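21st September

Synth bench, continued from the last page

Good day! The Wivulus is singing again, and it is holding pitch over three octaves, which it has not done since I started keeping this notebook. I came in early to look at the oscillator board with fresh eyes and by lunch I had the fault pinned to the trimmer beside the tempo pot. The wiper was so worn that a tap on the case moved the note by nearly a semitone. New trimmer in, old one taped to the inside back cover of this book for anyone who wants to see the groove in it.

Tuning after the swap, measured at the main out with the filter wide open: low C dead on, middle C 2 cents sharp, top C 5 cents sharp. I could chase that top end but I don't want to. Played against a straight kick it gives the line a bit of a lean, and Mebrat Tamiru heard it from the doorway and came in dancing. I'm leaving it.

Next job was the delay for the live set. We want one box that takes clock from the drum machine and stays locked when the tempo gets pushed by hand (Slaoui plays that way, always nudging, never the same speed at the end of a track as at the start). Tried the Hallik prototype first. At 120 it is lovely, dark repeats, lots of weight. Push the tempo up quickly and it zips, then takes a full bar to settle. I raised the clock smoothing from the March setting and that made it worse! Dropped it right down and the zip got shorter and kind of musical, more like a tape machine being leaned on. Recorded a long take of it, filed under "hallik zip low". Please listen before changing the firmware.

Longest delay time I can get before the repeats turn to gravel is 900 ms. Past that there's a whine riding on top that follows the clock chip, and no amount of filtering gets it out without making everything sound like it's under a blanket. So 900 is the ceiling for this board. Plenty for dub chords.
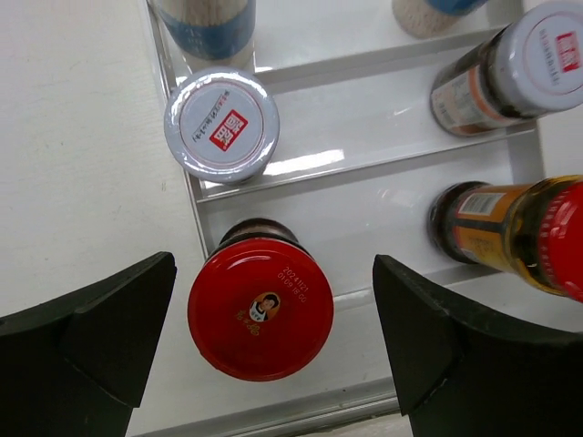

Jar with the red lid, from directly overhead.

After lunch, the bass. Mebrat brought the track that opens the set, the one with the working title Joninus, and we ran it through the big speakers for the first time. The kick and the bass were fighting in the same spot and it felt like one long smear at the back of the room. What we tried, in order:

Sidechain on the bass, fast release. Pumped too much, sounded like every other record.
Sidechain, slow release. Better groove, but the bass lost its front edge.
Moved the bass up a fourth in the breakdown only. Yes!! Suddenly there's air under it and the drop feels huge when the root comes back.
Cut in the kick at 200 Hz, narrow. Small change on the desk, big change in the room. Kept it.

The fourth was Mebrat's idea and I was against it until I heard it. We played the breakdown over and over with the lights off, just grinning at each other. The pad coming in under the vocal chop is still too wide and goes thin in mono, so that needs another look. I suspect the chorus on the return, and if I bypass it I'll have to find the width somewhere else, maybe from the second Wivulus voice panned a little and detuned by hand.

Wiring notes for the set, before I forget: drum machine clock goes to the Hallik first, then on to the Wivulus. The other way around, the sequencer starts one step late every time. Mixer channels stay as they were. The short red patch cable is noisy when bent near the plug, so I cut the end off to re-solder it. Don't use it meanwhile.

Tried the Hallik on a send with the return fed back into itself, very low. You can ride it with one finger and the whole room fills up, then pull it down and the kick is just sitting there, dry and close. I lost most of an hour to this. No regrets, and there's a take of that too, with me laughing near the end.

Still to do:
Check the Wivulus again from cold, first thing, before touching any knobs
Mono check on the pad, chorus off
Bounce Joninus with and without the kick cut so Slaoui can pick
Order two spare trimmers, same value as the one I fitted
Label the Hallik clock input, I plugged into the wrong jack twice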